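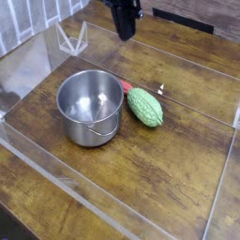
Figure 3. Bandita bench, pot-and-melon layout. The toy bitter melon lies almost against the rim of the pot, with a small red object partly hidden behind it. The gripper hangs toward the back of the work area, clear of all objects.

Home Papers Data Code Contact

5. The rim fault

We now turn to the failure that taught us the most. Of the 800 trials we ran on the pot-and-melon task at Timullow, 696 ended with the melon in the pot, and we were delighted with that number until we began reading the logs of the rest. Most of the failed trials had the same shape. The arm came down near the melon, touched it, stopped, and went back up to its rest position with nothing in the grip. The controller then wrote "complete" to the log and waited for the next start signal.

It is a wonderful fault to study, because every part of the system was doing what it had been built to do. The motors were healthy, the cameras were in step, and the grasp planner had picked a fair point on the melon. The trouble came from the way these parts talk to each other when the target lies very close to the pot. We call it the rim fault, and we found it only when the pot and the melon were nearly touching, as in Figure 3.

5.1 How the fault unfolds

The Juvo controller treats any sudden rise in motor current as contact. During a lift this is useful, as contact with the table means that the arm has gone too low. Near the pot, however, the same rise can come from a finger brushing the steel wall, or from the melon being pushed sideways into it. The melon is light and its skin is bumpy, so a small push at one end can swing the other end a fair distance before the fingers have begun to close.

When the current goes over the limit, Juvo opens the grip and raises the arm. So far so good - this is the safe thing to do, and we would not want to lose it. The step that follows is where it went wrong. A second routine, written much earlier for a sorting task, checks whether the grip has opened above a certain height. If it has, the routine takes this as a release over the container and closes the trial as a success. An emergency retreat and a clean drop look the same to it.
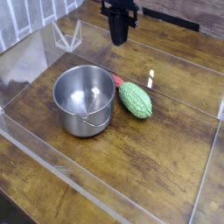 Seen from the log alone, such a trial is hard to tell from a good one. The arm goes down, the current rises, the grip opens, the arm is back at rest. We had been scoring by log for the first 300 trials and only moved to scoring by video when one of us noticed that the pot was empty at the end of a run marked complete. All 300 were scored again from video, and the counts given in this paper are the video counts throughout.

The acrylic walls around the work area also play a part, and this surprised us. Bright streaks along the top edges of the panels sometimes fooled the depth estimate, so that the planner placed the melon a little farther back than it was. A grasp aimed at the middle of the melon then landed on its rear end. On open table this did little harm and the fingers usually closed anyway. Beside the pot, the same small error was enough to pivot the melon into the wall and set off the retreat.

5.2 Bringing the fault back on purpose

A fault that shows up now and then is hard to fix, so we set out to cause it at will. We placed the melon to the right of the pot with its long axis on the diagonal, almost touching the rim, and shifted the planned grasp toward the rear end in small steps. With the larger shifts the fault came back again and again, which was a great moment for us! We could finally change one thing at a time and watch what it did.

Lowering the speed of the descent helped a little. Raising the current limit helped more, but we backed away from it quickly: with the limit up, the fingers pressed hard enough to slide the pot, and on a bench where people reach in to reset the objects we did not want an arm that pushes through contact. Turning off the old release check removed the false "complete" entries but left the missed grasps as they were.

What worked best was a short wait. After first contact the arm now holds still for some 500 ms with the grip half closed, and the camera estimate is taken again before any decision to close or retreat. The pause gives the melon time to stop rocking. It also makes the motion pleasant to watch - the arm seems to feel its way in.

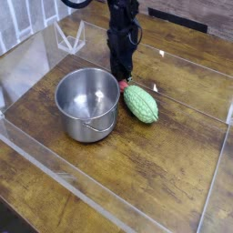 5.3 Changes to the safety logic

The retreat and the release now carry separate codes, and a trial can close as a success only if the release code is present and the camera finds the melon inside the pot. A retreat always ends the trial as failed, and the arm will not start again until a person presses the reset key. We kept the current limit at its original value.

The Olszewski bench, which runs an older build of Juvo with the same release check, has been given the patch as well. Its logs from before the change are being scored again by video, and we have left them out of the tables in Section 6.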